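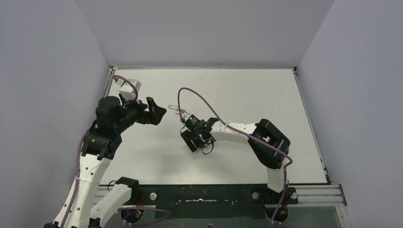
Work and the Working Day: Session 4
How we came to live by the clock

Welcome back, everyone, and thank you for such a good discussion last time. I have typed these notes up a little more fully than usual, as several of you asked for something to read on the bus home. Do scribble all over them. The margins in the printed version are wide for exactly that reason.

Tasks and hours

We finished last session with the farm diary from Fikcombe, and I'd like to begin there again, as it is such a lovely way into the subject. You will remember that the writer hardly ever mentions an hour. He writes "began after milking" and "left off when the light went", and once, rather crossly, "hedging, till rain". The work has a shape, but the shape comes from the job itself. Historians call this task orientation, a phrase we owe to E. P. Thompson, whose 1967 essay on time and industrial capitalism is still the best place to start (it is in your reading pack, and it is much more readable than the title suggests).

Under this way of working, some days are very long and some are barely days at all. Harvest might keep a whole household in the fields from first light until they could no longer see their hands, and then a wet week in winter would be spent mending things and talking. Work and the rest of life ran into each other. Children were underfoot, neighbours stopped by, and a person might well do three different trades in a week.

Now set that beside the rule book from the Wuma mill, which Colette Riviere kindly copied out for us. The mill employed 222 hands at the time the rules were printed, and rule 12 is the one I want you to look at closely. Anyone arriving after the bell was to lose a quarter of a day's pay, and no worker was to carry a watch on the premises. Do have a think about that second part before we meet. Kheri asked a very good question about it last time – who, in that case, owned the time? – and I promised to come back to it, so I shall.

Saint Monday

Before we imagine that everybody simply fell into line, we should spend some time with Saint Monday. This was the custom, common among weavers, shoemakers, cutlers and many others who were paid by the piece, of taking the first day of the week off, or at least of doing very little on it. Employers complained about it for generations. Some wives complained too, and with good reason, for the money often went across the bar of the nearest inn and the lost hours had to be made up in a dreadful rush at the end of the week.

It faded slowly. The spread of the Saturday half-holiday in the nineteenth century had a good deal to do with it, and so did the cost of letting steam engines stand idle. Silvan Gasser's handout on the Prenbridge cutlers traces this beautifully, and I would urge you to read the letters at the back, where a master grumbles for two whole pages about a grinder he plainly could not do without.

Railway time

Until the railways came, towns kept their own local time by the sun, and Bristol ran ten minutes or so behind London. This troubled hardly anyone when the fastest thing on the road was a coach. Timetables changed all that. Most public clocks in Britain had gone over to Greenwich time by the middle of the 1850s, though the law did not catch up until 1880, and a few places held out stubbornly in between. The Corn Exchange clock in Bristol still has two minute hands, and it is well worth a detour if you are ever passing.

For next time

Please read the Thompson essay, or as much of it as you can manage, and the first chapter of Ochoa. Then write up to 800 words on one of these:

Was the factory bell more important than the factory clock?
Who gained from the end of Saint Monday, and who lost by it?
Ask an older relative or friend how their working day was measured, and compare it with the Wuma rules.

Essays to me by 30 May 2026, on paper or by email, whichever suits you. Macario has offered to lend his copy of Ochoa to anyone who can't get hold of one, and the library's is on the short loan shelf.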